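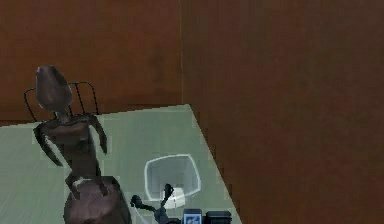 Pliseck: cup and statue scene

Simulated tabletop scenes for the arm on the back bench at Nilsuwan, our shared workshop. The arm is called Gavum. The software that argues with it is called Bristska. Pliseck is the pretend room they both get to be bad in before we let them near the real one.

Everything in this release is rendered. No wood was harmed in the making of the walls, which are two brown panels meeting in a corner and which took longer to get right than the wrist did.

What you get

258 episodes, each one attempt by the simulated gripper to reach a translucent white cup on a green tabletop
one color view per episode, looking down past the gripper at the table
joint angles and finger commands as CSV, one row per time step
a label file with the outcome of each episode, filled in by hand
the scene file, so you can move the furniture and find out why we left it where it was

Of the 258 episodes, 46 are labeled as failures. They are in the same folder as the others. Please leave them there if you train on this. A model that has only ever seen success gets very confident and then pushes the cup off the table, and we already have one of those.

The scene

The cup has a squarish, rounded rim and you can see the table through it, faintly. Rattana Ruangrit made it translucent on purpose, and the depth estimate has not forgiven her. There is a small white target object with it. White on white was also on purpose.

The dark brown figure on the left is an obstacle. Wiremu Katene sculpted it over a weekend in August when he was supposed to be writing the calibration script. It has broad shoulders, a big round base and no collision surprises: the collision mesh matches the visible mesh, which can't be said of the chair. The chair's wire back is drawn as separate thin rods, but for physics it is one flat slab. If your planner refuses to pass between the bars, it is being sensible about the wrong thing.

The right wall fills close to half of the view and has nothing on it. Several people have asked us to put something there. It stays plain.

The small screen unit and the black box by the gripper are modeled on what is bolted to the real arm. The screen is set dressing in this version and shows nothing useful. So does the real one, most evenings.

Getting started

1. Unpack the archive somewhere with no spaces in the path. We know. It's on the list.

2. Copy config_default.txt to config.txt and set the path to the scene file.

3. Run play_episode.py with an episode number, starting at 0. If the fingers open when they should close, flip invert_grip. Nuanchan Phromma wired the real gripper backward once and the sign has been carried along as a family tradition.

4. Run check_labels.py before you change anything, so you can tell your mistakes from ours.

Labels

success: the cup is held at the end of the episode
slip: it was held for a while
nudge: contact, no grip, cup in a new place
statue: the arm touched the figure

Barnabás Fekete labeled the first batch and Rattana Khamphan labeled the rest. They disagreed on 22 episodes, nearly all of them slip against nudge. Both opinions are in the label file, in columns bf and rk. The column named final is whoever was in the workshop that night.

Known problems

The tabletop texture is blurry up close. A sharper one exists and doubles the load time.

Two finger joints can pass through each other if you command them fast enough. The real ones can't, although one has tried.

Timestamps in the CSV start at 1 in older episodes and at 0 in newer ones. Subtract or don't, but pick one per file.

Lighting never changes. Anything trained on this alone will be upset by a window.

Does it transfer?

A little. The policy trained on version 2 reaches for the real cup from the correct side and then hesitates above it like someone choosing a pastry. We haven't randomized the table color yet, and the real bench isn't green. Draw your own conclusions, and send them to us if they come with a patch.

Changes

Version 2, Saturday, September 8, 2018: added the statue label, fixed the wrist limits, put the cup back to its proper size.

Version 1: the cup was as tall as the chair.

License

Use it for what you like and keep this file with it. If you reuse the statue, Wiremu would like a credit and will probably ask for a picture of where it ended up.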